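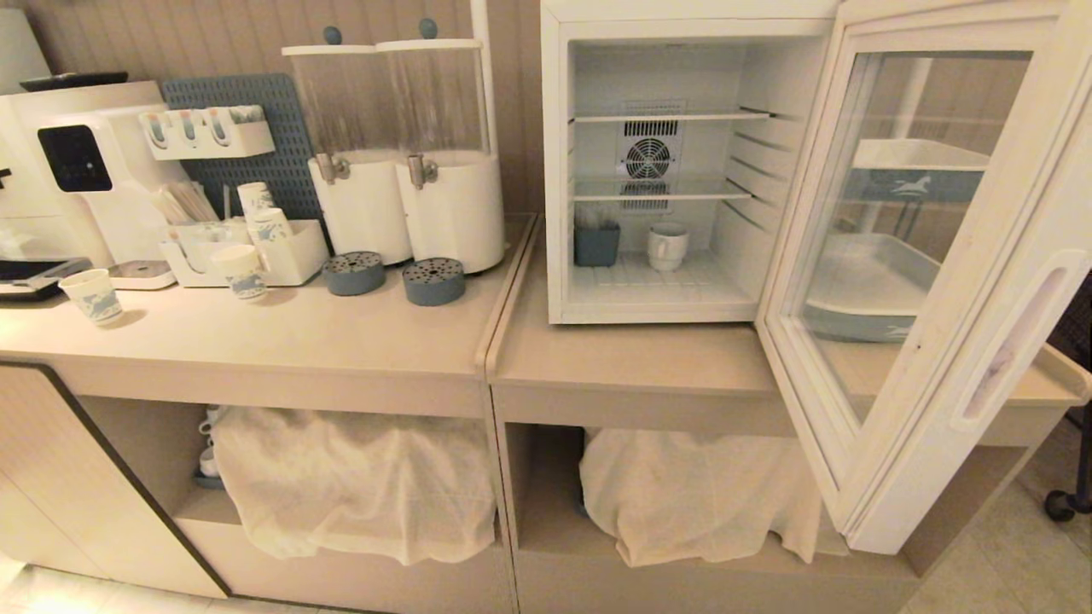
3 min read

I gave up coffee after lunch in June, and I have kept it up long enough now to write down what changed and what didn't.

The reason was sleep. I was going to bed at a normal hour and lying there until one or two in the morning, most nights of the week. I blamed the heat, then the mattress, then the neighbor's dog. My sister-in-law, Pushpa Nigam, asked me how much coffee I drank and I said two cups. She asked me to write it down for a week. It was four on a slow day, and the last one was usually at five in the afternoon.

I didn't want to quit. I like coffee and I like making it. So the rule I set was simple: as much as I want before noon, none after. No decaf either for the first month, as I know myself and decaf would have turned into the other kind by the second week.

The first ten days were bad. I had a headache most afternoons, starting at three, and I was short with people. I went to bed early a few times and that didn't help, I just lay awake earlier. On the second Sunday I broke the rule and had a cup at my parents' place after lunch. I was up until two. That did more to convince me than anything I had read.

After that it got easier. I started to feel tired at ten in the evening, which I had not felt in years — I had forgotten what it was like to be sleepy at night instead of worn out. By the end of the month I was asleep before eleven most nights.

The afternoons needed something in place of the coffee. What I missed was getting up from the desk, walking down the hall, standing by the machine for a few minutes and talking to whoever else was there. When I stopped drinking coffee I also stopped getting up, and I would look at the clock and see I had been sitting since lunch. So now I get up anyway. I walk down, have a glass of water and walk back. If the weather is good I go out to the street and around the block. I also got a water bottle that holds 900 milliliters, and I try to finish it before I leave.

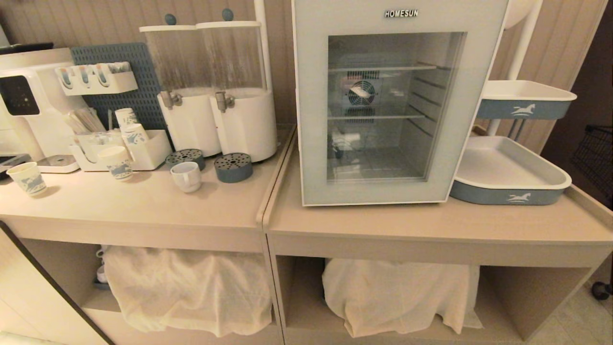

Page last modified in June

Tea was the other thing I tried. I went through a box of peppermint, which I like, and a box of chamomile, which I don't. Rooibos with milk is the closest to what I wanted. It has some color and some body, and it feels like a proper drink. I have one at four.

A few things did not change. I still drink two or three cups in the morning. I did not lose weight, and I did not save much money, because I spent it on tea. I am not any better at mornings. I thought that sleeping more would make me jump out of bed and it hasn't — I still need the second alarm.

The dreams came back, which I wasn't expecting. I had one about my old street where all the houses were in the wrong order, and I was late for something. I used to have dreams like that as a student.

If you want to try this, I would say write down what you drink first, with the times. Do it for a full week and include the weekend. And pick a cutoff you can live with. Noon works for me, but Pushpa stops at two and sleeps fine. My brother drinks espresso after dinner and is out in five minutes, so he is no use to anyone on this subject.

Next month I am going to let the decaf back in and see what happens.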